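**Handling and Packaging Cell, Unit 4: Working rules for gripping sheet and board**

Read before Wednesday's lab. Questions to Llinos Gape.

### 4.1 Before a run

- One named operator per cell. Write the name on the Skirnance log sheet.
- Check both finger faces. Light wear is allowed; a loose or cracked tip is not.
- Hand-guiding speed stays in the low band. Nobody raises it during a lab.
- Set the force limit for the material, using the Stulard table in your binder.

### 4.2 Edge grips on corrugated board

Corrugated crushes easily across the flutes. Close slowly, stop at contact, then add force in small steps. Grip on a flat stretch of edge, clear of slots and torn liner – a flap can fold into the grip and give a false contact reading.

Do not grip across a fold line. The panel will hinge as soon as the arm lifts.

### 4.3 Logging

Every grip gets a line, including failed ones. The Petthorpe set has 1,305 grips, and 952 of them were on board edges. Use the same codes so your results can be compared.
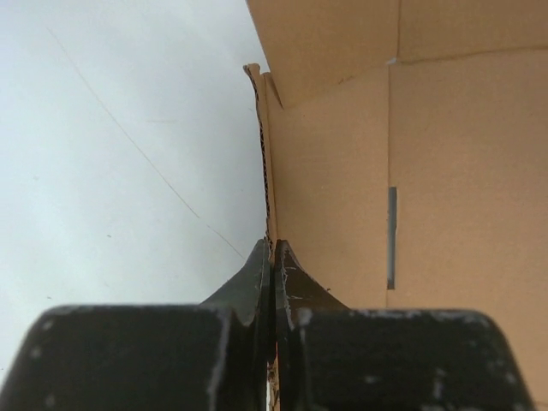

Code E2 covers a closed grip on a cut edge. Code F1 is for a grip on a folded edge. If you are unsure, write U and add a short note.

### 4.4 Stopping

Press stop first, then talk. Benedito Peixoto or Llinos must be present for any restart after a protective stop.

Reading: Araújo handout, section 2.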